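Tarkine home chores project - spring progress report
For Kamala Reddy, Gidbridge
1 Jun 2022
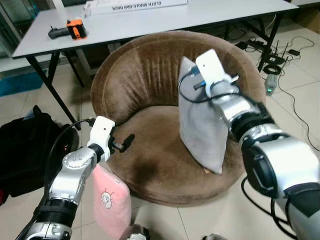
Cushion tidying at the round brown chair: pink cushion in the left gripper, gray pillow on the seat with the right.

Hi Kamala,

You asked me to keep this one short and skip the charts, so I'll try! The big question when you funded us was whether a machine can take over the dull jobs around a home yet. My answer since March has moved from "no" to "a few of them, slowly, if you're patient."

Cushions are the job I'm happiest with. We've run 468 tries at putting pillows and cushions where they belong on a chair, and 80 percent ended with everything on the seat and staying there. Soft things are hard (they sag, they fold, they roll off when you let go), and a rounded seat back makes it worse, as a pillow stood on its corner likes to slide sideways. Getting the two arms to work together helped more than any other change we made this spring.

Now the less cheerful part. Laundry folding is behind. Towels are okay, shirts are a mess, and I'd ask you not to promise shirts to the Gorkbridge people when they visit. Wiping tables is somewhere in between - it does the middle nicely and forgets the corners, a bit like my kids.

Speed is the other sore spot. A chair I could tidy in a few seconds takes the robot 60 on a good run. Jayanthi Rao has been reworking how it picks its grip and thinks she can bring that down a fair amount, but she won't give me a number and I've stopped asking.

On money, we're on budget apart from the gripper pads, which wear out faster than I planned. I'd like to move $3,000 from travel to parts to cover them through the fall. If that needs a form, send it over and I'll fill it in.

Next up is the same cushion job with chairs the robot hasn't met before, then back to shirts. I also want to try the Policarpio planning software again, now that they've fixed the bug that kept stopping us mid-task.

Call me if you want to come by and watch a few runs. Mornings are best.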